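Relatório de projeto: dobrar e arrumar num quarto pequeno
Unidade de Economia Doméstica e Organização do Espaço, trabalho individual

Escolhi este tema porque vivo rodeada de roupa que nunca está no sítio certo, e achei que ao menos desta vez o problema podia dar nota. A ideia era simples: comparar duas maneiras de arrumar a roupa de um quarto de criança (dobra plana e dobra em rolo) e ver qual delas aguenta uma semana de uso normal. Chamei ao projeto Rollik, por causa dos rolos, e o nome acabou por pegar tanto que já aparece na capa do meu caderno.

1. Os materiais

Trabalhei com roupa de casa, nada comprado de propósito, tirando uma caixa Vornard de tecido que custou mais do que eu queria e que uso para os rolos. Separei 6 peças de vestir e depois passei à roupa de cama, que deixei para o fim por preguiça (assumo!).

A peça que me deu mais luta foi o casaco cor-de-rosa com capuz. Parece fácil, mas o nylon escorrega, o capuz faz volume e o remendo de lantejoulas na manga não gosta nada de ser vincado. Na dobra plana ensinada na aula, o capuz fica por cima e o casaco parece um pão mal cozido. Experimentei então estender o casaco na cama, alisar bem a faixa preta e só depois pensar nas mangas.
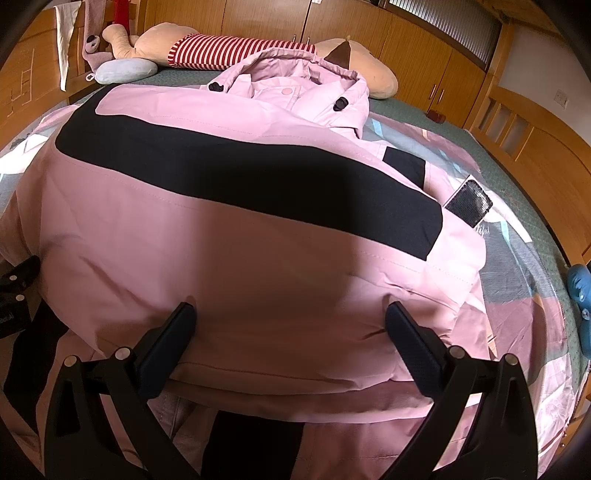
Depois disso virei as mangas para dentro, dobrei o capuz sobre as costas e enrolei a partir da bainha, devagarinho, a empurrar o ar para fora. O rolo ficou bastante firme. Os cordões do capuz é que têm de ir para dentro antes de começar, senão ficam pendurados e prendem-se na caixa. Perdi uma terça-feira inteira a descobrir isto, o que é um bocado triste mas fica registado.

2. A roupa de cama

Aqui a coisa complicou-se. A capa de edredão é enorme para uma pessoa sozinha, e o quarto, com armários embutidos, não dá para grandes manobras. A solução foi usar a própria cama como mesa: capa estendida primeiro, lençol por cima, e ir tratando de uma camada de cada vez. O cão de peluche ficou deitado ao fundo do colchão, que é o lugar dele e não me estorvava.
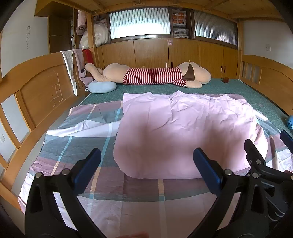
Figura 2. Capa de edredão aos quadrados e lençol rosa-claro sobre a cama, antes da dobra.

Para o lençol segui o método Allo, que vinha nos apontamentos: dobrar em três no sentido do comprimento e só depois em rolo. Para a capa usei o Seol, que é parecido mas começa pelos cantos. Gostei mais do segundo, embora os cantos nunca me tenham ficado iguais.

3. O que correu bem e o que correu mal

Os rolos ganharam na roupa de vestir. Tira-se uma peça e as outras ficam quietas, coisa que na pilha plana não acontece de todo. Na roupa de cama prefiro a dobra plana, porque os rolos grandes rebolam na prateleira e desfazem-se quando se abre a porta com força.

O erro maior foi não ter medido as prateleiras antes. Tive de refazer 2 rolos por não caberem em altura, e da próxima vez começo pela fita métrica. Também queria ter repetido tudo em agosto, com a roupa de verão, mas o prazo de entrega não deixou. Fica para a segunda parte do trabalho, juntamente com as meias, que ainda estão num saco à espera de vez.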